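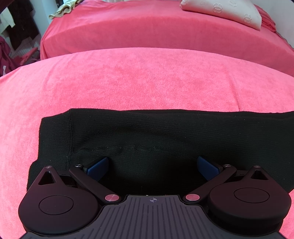

Tricot noir à plat sur la serviette rose, avant mesures.

Mai, 18 h 20

Repris le séchage à plat là où je l'avais laissé. Le tricot noir passe en premier, parce que c'est lui qui s'est le plus déformé cet hiver sur son cintre. Je ne suspends plus rien en maille depuis, tout est plié, même les pièces légères.

Protocole du jour : trempage à l'eau froide, lessive liquide à dose réduite, pas d'adoucissant. Essorage par pression dans une première serviette, roulée serré, sans torsion. Ensuite transfert sur la serviette rose, qui est la plus épaisse de la pile et la seule qui ne peluche plus. La blanche laisse des fibres partout sur le noir, je l'ai descendue avec les chiffons.

Poids sec relevé avant lavage : 306 g. Je le note pour comparer après séchage complet. Si la balance indique encore quelques grammes de trop, je laisse une nuit supplémentaire avant de ranger. La dernière fois j'avais rangé trop tôt, au toucher seulement, et l'odeur de renfermé avait gagné tout le tiroir du bas.

Mise en forme à la main, du centre vers les bords. On ne tire pas sur une maille humide, on la pousse. J'ai mis longtemps à perdre le réflexe de saisir l'ourlet par les coins : cela fait deux pointes qui restent visibles une fois la pièce sèche, et il faut tout remouiller. Pas d'épingles cette fois. Celles de la boîte Zeromero ont commencé à rouiller et je ne veux pas risquer de marque, même sur du noir.

Halima Nwosu a répondu à ma question sur le retrait. Selon elle, il faut retourner la pièce à mi-séchage et changer la serviette à ce moment-là, ce que je ne faisais pas. Elle laisse une fenêtre entrouverte et n'approche jamais la maille d'un radiateur. Pour les bouloches, elle conseille de n'intervenir qu'à sec, sur support dur, par petites surfaces. J'avais tendance à passer le peigne tout de suite, quand les fibres sont encore gonflées. À corriger.

19 h 40. Serviette nettement mouillée sous la partie centrale, peu sur les bords. L'essorage n'était donc pas homogène. La prochaine fois, rouler dans les deux sens, une fois en longueur, une fois en largeur. Fenêtre ouverte de quelques centimètres, air assez humide dehors, rien d'idéal.

Reste à traiter : le gilet gris (un bouton à recoudre, fil à racheter), les chaussettes épaisses, l'écharpe longue qui ne tiendra pas sur une seule serviette. Il en faudrait 2 bout à bout, avec un recouvrement suffisant pour que la jonction ne marque pas. Je garde l'écharpe pour demain matin.

Rangement : tiroir du haut pour les mailles fines, tiroir du bas pour les grosses, après aération. J'ai retiré le papier de fond, qui gondolait. Bois essuyé au chiffon sec. Pliage en trois, manches rabattues vers l'intérieur quand il y en a, puis empilage à plat, les plus lourdes dessous. Une dizaine de pièces par tiroir, au-delà ça tasse et les plis s'impriment.

22 h 10. Pièce retournée, serviette changée. Bord inférieur repris à la main, il remontait légèrement à gauche. Prochaine pesée demain au réveil.

Entrées récentes
Détartrage du fer, deuxième essai
Le gilet gris : inventaire des défauts
Étagère Grasthorpe, remontage et calage
Savon Gascombe sur col de chemise
Tri des serviettes par grammage
Tiroir du bas, odeur persistante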